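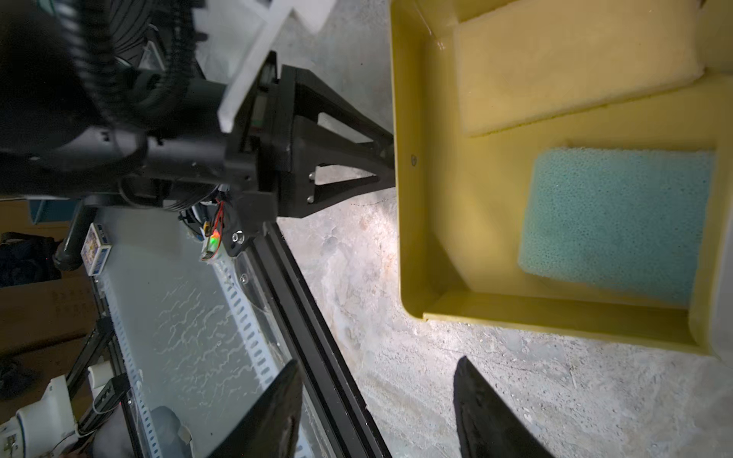
Step 4: Picking up a sponge from the tray

By now your arm should be moving happily from Step 3, so it's time for everyone's favourite bit -- making it fetch something! We use the yellow tray with two sponges in it, and I'd ask you to start with the pale yellow one, as its straight edges are easier to line up with than the rounded corners of the blue-green one.

Set the speed to 300 and bring the fingers down slowly, keeping well clear of the tray's raised rim. Stop just above the sponge and have a good look from the side before you go any lower. Then close the gripper to 80, lift, and wait a moment.

If the sponge slips, open up and try again a little nearer its middle. Tomomi Noguchi's group found that turning the wrist to match the sponge helped them no end, so do give that a go -- you can always come back to it next week.

Save your positions as you go, please, and write them in the club notebook.

Step 5: Putting it back down

Run your saved moves in reverse, at the same speed, and open the fingers only once the sponge is touching the tray.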